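Garment Handling Cell: Frequently Asked Questions
Setting up, looking after and repairing the two-arm cell

Last revised October 2021

These answers are for staff who run the two-arm cell at the Kokden site. They cover daily care, the jobs you may do yourself and the jobs that go to the Elter workshop. The full service manual is kept on the shelf by the control cabinet. Where the manual and this page differ, follow the manual and let us know.

Starting up

What order do I switch things on?
Cabinet first, then the left arm, then the right arm, then the Inport control program. Wait for each arm to finish its own checks before you start the next. If you open Inport too early it will list one arm as missing, and you will have to close it and start again.

What do the green lights on the joints mean?
Green means the joint has power, has passed its check and is ready to move. Flashing green means the arm is in hand-guiding mode. Any other colour is a fault. Write down which joint it is before you press reset, as the light clears with the fault.

How long should it warm up?
Run the slow exercise program for eight minutes. After a long shutdown, such as the December break, run it twice. Cold joints give poor position readings and you will waste time chasing a calibration error that goes away by itself.

Do I need to recalibrate every morning?
No. Run the touch test on both arms. If the two readings agree with the figures on the cabinet door, carry on. Recalibrate only if the test fails twice running, or after any work on a wrist or gripper.

Grippers and fingers

Which fingers should be fitted?
The plain black ones, for all garment work. The ribbed fingers are for the box trials and will snag knitted fabric. Fingers are kept in matched pairs and should be changed as pairs.

How do I change a finger?
Press stop, switch off the arm at the cabinet and lock the switch. Support the wrist with one hand. Take out the finger screws and slide the old finger off. Wipe the seat, fit the new finger and put the screws in by hand before tightening any of them. Tighten in a cross pattern. Run the touch test afterwards.

Can I reuse the screws?
Yes, if the heads are sound. Replace any with a rounded socket. Spares are in drawer 31. Do not use thread lock on the finger screws. The housing screws do need it, and those are a workshop job.

What is the small box on top of the gripper?
It is the grip sensor. It has its own plug and its own thin cable, separate from the arm's main wiring. If Inport shows a flat grip reading while the fingers open and close normally, check this plug first.

How should the sensor cable run?
Back along the arm, with enough slack for the wrist to turn fully both ways. Pull it too tight and it works the plug loose. Leave too much and it catches in the cloth. After any change, turn the wrist by hand to both ends of its travel with the power off and watch the cable as it moves.

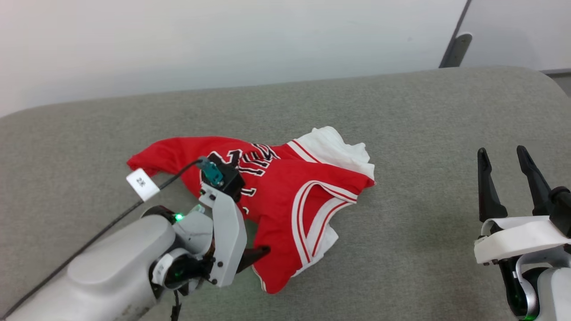

Left gripper pressing into a red jersey, with the sensor cable running back along the arm. The right gripper is open.

Should I take the tag off the cable?
Leave it on. The number on the tag is the one we log when a cable is replaced. If a tag gets in the way, slide it further back from the wrist. If it has become unreadable, ask for a new one before you remove the old one.

The surface and the test garments

Why is the surface padded?
The fingers have to get under the edge of the cloth, and they press down a little to do it. On a hard surface this wears the tips and trips the force limit. Please do not put a board or tray under the garment.

How do I clean it?
Use a lint roller at the end of each shift. Once a week, lift the pad and vacuum underneath. Do not use spray cleaners. They leave a film which changes how the fabric slides, and the next run will not match the last.

Which garments can I use for a test after repair?
Anything from the test box. Include one with raised lettering or print and one with trim at the neck or armholes, as stiff patches and thick edges show up a weak grip sooner than plain cloth does. Drop the garment in a heap. A neatly laid one is too easy and will pass on a worn finger.

How many picks make a pass?
We do 31 picks and want at least 29 good ones. A pick is good if the cloth leaves the surface and stays held until the arm stops. Anything lower, change the finger pair and repeat.

Faults

Inport shows code 374. What is it?
The grip sensor has stopped answering. Stop the cell, switch off the arm, unplug the sensor, look for bent pins and plug it back in until it clicks. If the code returns, swap the cable. If it still returns, the sensor box is at fault and the arm stays off until the workshop has seen it.

One arm stops when the two come close together.
The cell is keeping the arms apart. Check that the correct fingers are selected in Inport. The most common cause is a finger change that was never entered, so the program is working with the wrong length.

The shell on the forearm is scuffed. Does it matter?
Light marks do not. Report cracks, a loose panel or any gap you can fit a fingernail into.

Can I free a garment that is wound round a finger?
Yes, with the arm switched off and locked. Open the gripper using the manual release and unwind the cloth. Never cut it away near the sensor cable.

Records and spares

What do I write in the log?
The arm (left or right), the part, the tag number if it is a cable, and the touch test result afterwards. One line is enough.

Where do spares come from?
Fingers and cables come from Pugh stores. Sensor boxes are ordered through the workshop. Return the old part in the bag the new one came in, with the fault written on the label.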